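Robots at Bendorham: your questions, answered as well as we can

The Porkeo arms arrived in June, and the questions box filled up by the end of that week. The same handful kept coming back, so they live on this page now. If yours is missing, the box is still by the time clock.

Is a robot taking my job?

No jobs are being cut at Bendorham this year. That is in writing, and the letter is pinned up in the hallway next to the one about the fridge. What is changing is the job. Of the 38 people on the packing floor, 12 will move to checking, restocking and setup by the fall. The pay grade stays the same or goes up one step, depending on the post.

What do the arms do all day?

Pick things up and put them in other things. They handle mixed household goods for the Huaranga gift orders, which used to be the line everyone tried to swap out of. A machine cannot swap out of it, and we have checked the schedule.

Why does it practice on coffee and a globe?

The orders are odd, so the practice tables are odd too. An arm that has only ever met square boxes goes to pieces over a mug handle. Whoever sets the table picks the items and moves them between runs, and the weirder the mix, the more useful the session.

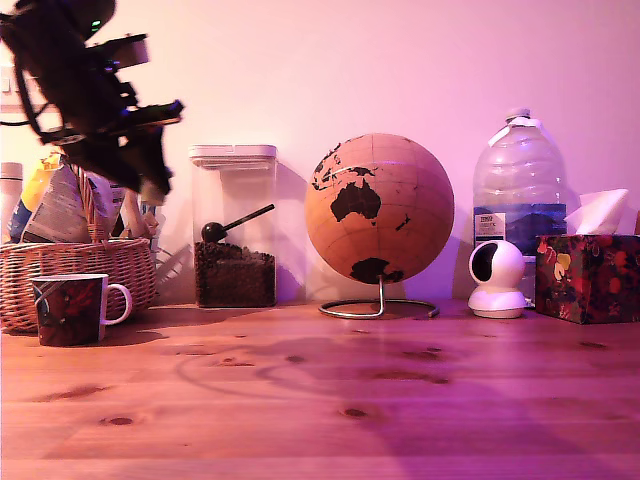 Can I drink the coffee on the practice table?

Please don't. Over 100 tries get logged against one canister of beans, and the level matters to the people reading the log. Coffee for humans is in the break room, where it has always been, tasting how it has always tasted.

Who gets trained, and when?

Anyone who asks. The course is 21 hours, on paid time, split into short mornings. Wednesday is for beginners. You do not need to know how to code. You do need to know where the stop button is, and you will be asked about it more often than you'd like.

What happens when it drops something?

Press pause, clear the item, enter it in Drarkero under "drop" and restart. Don't write "butterfingers" in the notes field. It was funny the first few times and now it breaks the report.

Will it be used to measure how fast I work?

No. Drarkero records the arm's picks and stops, plus which station it was at. Your login opens the station and that's all it does. If a supervisor quotes you a number from it, tell HR.

Can we name them?

The arms have station numbers. We are aware that they also have names. Please use the station numbers in the log.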